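공동 기숙사 주방의 식품 보관과 폐기에 관한 조사
생활환경학 프로젝트 실습 최종 보고서

작성: 에비하라 지에, 쑤신이, 둘세 토바르
지도: 후지모토 미노루
조사 지원: 아라이 미사키

요약

본 보고서는 학생 기숙사 Clornlow관과 Pimura관의 공동 주방에서 식품이 어떻게 보관되고 어떤 경로로 폐기되는지를 조사한 결과이다. 조사팀은 입주 학생에게 보관·폐기 기록지를 배부하여 485건의 기록을 회수하였으며, 품목이나 폐기 사유가 기재되지 않은 기록을 제외한 411건을 분석 대상으로 삼았다. 분석 결과 폐기의 상당 부분은 식품의 변질 그 자체보다 소유자의 불명, 구매 단위와 소비량의 불일치, 냉장고 내부의 시야 문제와 관련되어 있었다. 조사팀은 이를 바탕으로 표시 방식의 통일, 공유 칸의 설치, 학기 말 정리 절차의 개선을 제안한다.

1. 서론

1.1 조사의 배경

가정에서 발생하는 음식물 쓰레기에 관한 연구는 상당히 축적되어 있으나, 그 대부분은 한 사람 또는 한 가구가 구매와 조리, 보관을 모두 책임지는 상황을 전제로 한다. 기숙사의 공동 주방은 이 전제에서 벗어난다. 입주 학생은 각자 장을 보고 각자 조리하지만 냉장고와 조리대, 수납장은 함께 사용한다. 따라서 한 사람의 보관 습관이 다른 사람의 보관 환경에 직접 영향을 미치며, 버릴 것인지 남길 것인지를 판단하는 사람이 그 식품을 산 사람과 일치하지 않는 경우도 생긴다.

조사팀이 이 주제를 선정한 계기는 지난 학기 말 두 기숙사의 퇴거 정리였다. 당시 냉장고에서 나온 식품 중에는 포장을 뜯지 않은 것과 표시된 기한이 남은 것이 다수 포함되어 있었다. 관리실은 소유자를 확인할 수 없는 식품을 일괄 폐기하는 규정을 두고 있으며, 이 규정은 위생 관리의 측면에서 타당하다. 다만 조사팀은 일괄 폐기에 이르기 전의 단계에서 폐기량을 줄일 여지가 있다고 보았다.

1.2 조사의 목적

조사의 목적은 다음과 같다. 첫째, 공동 주방에서 버려지는 식품의 품목과 사유를 기록에 근거하여 파악한다. 둘째, 보관 방식과 폐기 사이의 관계를 검토한다. 셋째, 기숙사 운영 규정의 범위 안에서 시행할 수 있는 개선안을 마련한다.

폐기물의 중량 측정은 당초 계획에 포함되어 있었으나 최종적으로 제외하였다. 주방별 수거 시각이 서로 달라 중량을 동일한 조건에서 비교하기 어렵다는 지도교수의 의견을 반영한 결정이다.

1.3 용어의 정리

본 보고서에서 ‘폐기’란 사람이 먹을 목적으로 구입하거나 조리한 식품을 먹지 않고 버리는 행위를 말한다. 과일 껍질, 뼈, 찻잎과 같이 통상 먹지 않는 부분은 제외한다. ‘공유 식품’은 소유자가 다른 입주자의 사용을 명시적으로 허용한 식품을 가리키며, 허용 여부가 표시되지 않은 식품은 개인 식품으로 분류하였다. ‘방치’는 소유자가 해당 식품의 존재를 잊었거나 소유자를 확인할 수 없는 상태를 뜻한다.

2. 조사 대상과 방법

2.1 조사 대상

조사는 Clornlow관과 Pimura관, 2개 동의 공동 주방에서 실시하였다. Clornlow관은 층마다 넓은 주방을 하나씩 두고 해당 층의 입주자 전원이 대형 냉장고를 함께 사용하는 구조이다. Pimura관은 작은 주방이 여러 곳에 나뉘어 있으며 주방마다 사용 인원이 적다. 두 동의 입주 자격과 주방 이용 규정은 동일하므로 공간 구조의 차이를 비교하기에 적합하다고 판단하였다.

인근의 주요 구매처는 Rojanasak 시장과 대학 구내 매점이다. Rojanasak 시장은 채소와 과일을 묶음 단위로 판매하는 점포가 많고, 구내 매점은 소포장 제품을 주로 취급한다. 구매처의 차이가 폐기에 미치는 영향을 살펴보기 위하여 기록지에 구매처 항목을 두었다.

2.2 조사 방법

자료는 기록지, 주방 관찰, 면담의 방법으로 수집하였다.

기록지는 품목, 구매처, 보관 장소, 포장 상태, 폐기 사유를 적는 한 장짜리 양식이다. 각 주방의 수거함 옆에 비치하고, 버리는 사람이 버리는 시점에 작성하도록 안내하였다. 종이 양식을 번거롭게 여기는 입주자를 위하여 식재료 관리 앱 Skivach로도 같은 내용을 제출할 수 있게 하였다. 앱으로 제출된 기록은 쑤신이가 종이 기록과 같은 형식으로 옮겨 정리하였다.

주방 관찰은 저녁 식사 시간이 끝난 뒤에 실시하였다. 관찰자는 냉장고 칸별 사용 상태, 이름표의 유무, 식품이 놓인 위치를 점검표에 기입하였다. 개인 식품의 포장을 열거나 위치를 옮기는 행위는 하지 않았다. Clornlow관은 에비하라 지에가, Pimura관은 둘세 토바르가 담당하였다.

면담은 참여에 동의한 입주자를 대상으로 주방 안의 식탁에서 진행하였다. 질문은 최근에 버린 식품, 버리기로 판단한 기준, 다른 입주자의 식품을 대하는 방식의 순서로 구성하였다. 관리실 업무에 관한 사항은 아라이 미사키의 협조를 받아 별도로 확인하였다.

2.3 자료의 처리와 윤리적 고려

회수한 기록 485건 가운데 품목 또는 폐기 사유가 비어 있는 74건을 제외하고 411건을 분석하였다. 사유가 여러 개 적힌 기록은 가장 먼저 적힌 사유를 기준으로 분류하였다. 기록지에는 이름과 호실을 적지 않도록 하였고, 면담 내용은 개인을 식별할 수 없도록 정리하였다.

3. 조사 결과

3.1 폐기 품목

두 동 모두에서 가장 자주 기록된 품목은 잎채소였다. 그다음으로는 조리 후 남은 밥과 면류, 빵, 과일이 뒤를 이었다. 육류와 생선의 기록은 상대적으로 적었는데, 면담에 응한 입주자들은 가격이 높은 식품일수록 구입 당일이나 이튿날에 조리한다고 답하였다. 냉동 보관이 가능하다는 점도 영향을 준 것으로 보인다.

소스와 양념류는 건수가 많지 않으나 방치 기간이 길다는 특징이 있었다. 한 가지 요리를 위하여 구입한 뒤 다시 사용하지 않은 사례가 대표적이다. 문 안쪽 선반에 같은 종류의 소스가 여러 병 놓여 있는 주방도 있었으며, 입주자들은 서로 같은 제품을 가지고 있다는 사실을 알지 못하였다.

과일은 보관 장소에 따라 결과가 갈렸다. 조리대나 식탁 위의 접시에 꺼내 둔 과일은 며칠 안에 소비되는 경우가 많았고, 봉지째 채소 칸에 넣은 과일은 뒤늦게 발견되어 버려지는 경우가 많았다. 다만 실온에 둔 과일은 여름철에 빨리 무른다는 의견이 있어 계절에 따른 차이를 감안하여야 한다.

3.2 폐기 사유

분석 대상 기록에서 가장 많은 사유는 “잊고 있었다”였다. “너무 많이 샀다”가 그다음이었으며, “누구의 것인지 알 수 없다”는 사유도 적지 않았다. 맛이나 품질에 대한 불만을 이유로 한 폐기는 드물었다.

사유의 분포는 동에 따라 차이를 보였다. 소유자 불명에 해당하는 기록은 대형 냉장고를 사용하는 Clornlow관에 집중되었다. Pimura관에서는 사용 인원이 적어 서로의 식품을 대체로 구분할 수 있었으나, 냉장고 용량이 작아 남은 음식을 보관하지 못하고 바로 버렸다는 기록이 나타났다.
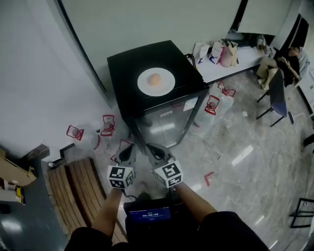 보고서 후반부 | 837단어

3.3 냉장고의 형태와 시야

면담에서 반복하여 언급된 문제는 냉장고 안이 잘 보이지 않는다는 점이었다. 깊이가 깊은 대형 냉장고에서는 앞쪽에 놓인 용기가 뒤쪽의 식품을 가리며, 뒤로 밀린 식품은 다음 정리일까지 확인되지 않는다. 한 입주자는 같은 두부를 두 번 사고 나서야 처음 산 것을 찾았다고 진술하였다.

소형 냉장고는 깊이가 얕아 이러한 문제가 적다. 유리문이 달린 제품이라면 문을 열지 않고 내용물을 확인할 수 있다는 장점도 거론되었다. 반면 유리문 제품 중에는 음료 보관을 주된 용도로 하는 것이 있어, 조리한 음식을 보관하려면 제품별 설정 온도와 용도를 사전에 확인하여야 한다. 소형 냉장고의 윗면이 임시 선반처럼 쓰이는 점도 논의되었다. 눈에 잘 띄는 자리라는 점에서 곧 먹을 식품을 두기에 편리하나, 제품에 따라 방열과 적재에 관한 제한이 있으므로 사용 설명서를 따르는 것이 원칙이다.

3.4 표시 방식

관찰 기간에 확인한 이름표는 형식이 제각각이었다. 이름만 적은 것, 호실만 적은 것, 그림으로 대신한 것이 섞여 있었고, 날짜까지 적은 표시는 드물었다. 이름이 적혀 있어도 언제 넣은 식품인지 알 수 없으면 다른 입주자는 이를 치우지도 사용하지도 못한다. 입주자들은 타인의 식품을 버리는 일에 강한 부담을 느끼고 있었으며, 그 결과 명백히 변질된 식품도 여러 날 같은 자리에 남아 있었다.

표시에 사용하는 언어 역시 고려할 사항이다. 두 동에는 여러 언어권의 학생이 거주하며, 모국어로만 적은 메모를 다른 입주자가 읽지 못한 사례가 있었다. “먹어도 됩니다”라는 뜻의 메모가 전달되지 않아 공유하려던 음식이 그대로 폐기된 경우도 면담에서 확인되었다.

3.5 구매처와 구매 단위

Rojanasak 시장에서 구입한 식품은 잎채소와 뿌리채소의 비중이 컸고, “너무 많이 샀다”는 사유와 함께 기록되는 경향이 있었다. 입주자들은 시장의 묶음 상품이 단가 면에서 유리하다는 점을 구매 이유로 들었다. 그러나 절반 가까이를 버렸다고 답한 사례에서는 실제로 먹은 양을 기준으로 한 단가가 소포장 제품보다 낮다고 보기 어려웠다.

구내 매점의 소포장 제품은 폐기 기록이 적은 대신 포장재가 많이 발생한다. 본 조사는 포장 폐기물을 다루지 않았으므로 어느 쪽이 환경에 더 적은 부담을 주는지는 판단할 수 없다. 함께 장을 보고 묶음을 나누는 방식은 일부 주방에서 이미 자발적으로 이루어지고 있었다.

4. 고찰

4.1 공간 구조의 영향

두 동의 비교는 공동 주방의 규모에 따라 폐기의 양상이 달라진다는 점을 보여 준다. 큰 주방에서는 책임의 소재가 흐려지고, 작은 주방에서는 저장 공간의 부족이 문제가 된다. 따라서 두 동에 동일한 대책을 적용하는 것은 적절하지 않다. Clornlow관에서는 소유와 날짜의 표시가, Pimura관에서는 남은 음식을 나누거나 냉동하는 방법이 우선되어야 한다.

냉장고의 추가 설치는 입주자들이 가장 많이 요구한 사항이었다. 조사팀은 이를 신중하게 검토할 필요가 있다고 본다. 저장 공간이 늘면 구매량도 함께 늘 수 있으며, 전력 사용과 청소 부담 역시 증가한다. 설치를 추진하는 경우에는 한 주방에서 먼저 시행한 뒤 폐기 기록의 변화를 확인하는 절차를 권고한다.

4.2 기한 표시에 대한 이해

면담에서는 기한 표시를 안전의 한계로 이해하는 입주자와 참고 사항으로만 여기는 입주자가 나뉘었다. 제품에 표시되는 기한의 종류와 의미는 나라마다 다르기 때문에, 출신국의 기준을 그대로 적용하여 판단하는 경우가 있었다. 미개봉 상태의 기한과 개봉 후의 보관 기간을 구분하지 않는 사례도 확인되었다. 입주 안내 시간에 이 내용을 짧게 다루는 것만으로도 불필요한 폐기와 위생상의 위험을 함께 줄일 수 있을 것으로 기대한다.

4.3 조사의 한계

기록지는 자발적 참여에 의존하므로 폐기에 관심이 많은 입주자의 기록이 더 많이 수집되었을 가능성이 있다. 사유를 본인이 작성하는 방식이어서 실제보다 무난한 사유가 선택되었을 수도 있다. 또한 조사 기간에 시험 기간이 포함되어 평소보다 조리 횟수가 적었다는 의견이 있었다. 중량 자료가 없으므로 본 보고서의 결과는 기록의 빈도만을 나타내며, 폐기량의 크기를 뜻하지 않는다.

5. 제안

5.1 표시 양식의 통일

냉장고 옆에 공용 이름표와 펜을 비치하고, 호실과 넣은 날짜를 숫자로 적도록 한다. 공유 식품에는 색이 다른 이름표를 사용한다. 색과 숫자를 중심으로 한 양식은 언어가 다른 입주자 사이에서도 통용될 수 있다. 종이 이름표는 습기에 약하므로 물에 젖어도 떨어지지 않는 재질을 권한다.

5.2 공유 칸의 운영

각 냉장고에서 눈높이에 해당하는 한 칸을 공유 칸으로 지정한다. 이 칸에는 포장을 뜯지 않은 식품과 씻지 않은 과일, 채소만 둘 수 있게 하고, 조리한 음식은 위생 관리를 위하여 제외한다. 알레르기 유발 성분을 확인할 수 있도록 원래의 포장을 유지하는 것을 원칙으로 한다. Pimura관은 냉장고 용량이 작으므로 칸 전체를 비우기 어려운 주방에서는 바구니 하나로 대신할 수 있다.

5.3 정리일의 조정

현재 정리일은 매주 금요일 오전이다. 주말에 귀가하는 학생이 자신의 식품을 확인하기 전에 정리가 이루어진다는 지적이 있어, 금요일 저녁으로 옮기는 방안을 제안한다. 관리실과의 협의에서 아라이 미사키는 근무 시간의 조정이 필요하다고 답하였으며, 시범 시행 여부는 다음 학기 운영 회의에서 논의될 예정이다.

5.4 학기 말 절차

퇴거 정리 전에 개인 식품을 점검하는 기간을 두고, 미개봉 식품을 다음 학기 입주자나 잔류 학생에게 넘길 수 있는 창구를 마련한다. 5월에는 귀국 준비와 시험이 겹치므로 안내문은 퇴거일이 임박하기 전에 배포되어야 한다. 소스와 양념류는 새로 사기 전에 주방별 목록을 확인할 수 있도록 Skivach의 공동 목록 기능을 활용하는 방안도 검토할 만하다.

6. 맺음말

조사팀은 기록지 양식과 주방 점검표를 생활환경학 실습실에 보관하며, 후속 조사를 계획하는 학생에게 제공한다. 후속 조사에서는 이번에 다루지 못한 중량 측정과 계절별 비교를 포함할 필요가 있다. 특히 표시 양식을 통일한 주방과 기존 방식을 유지한 주방을 같은 기간에 비교한다면 제안의 효과를 보다 명확하게 확인할 수 있을 것이다.

기록 작성과 면담에 참여한 Clornlow관과 Pimura관의 입주 학생, 그리고 주방 출입 일정을 조정해 준 관리실에 감사를 표한다.

역할 분담
에비하라 지에: Clornlow관 관찰, 1장 및 4장 집필
쑤신이: 기록 자료 정리, 2장 및 3장 집필
둘세 토바르: Pimura관 관찰, 면담 진행, 5장 및 6장 집필

부록 목록
부록 가. 보관·폐기 기록지 양식
부록 나. 주방 관찰 점검표
부록 다. 면담 질문지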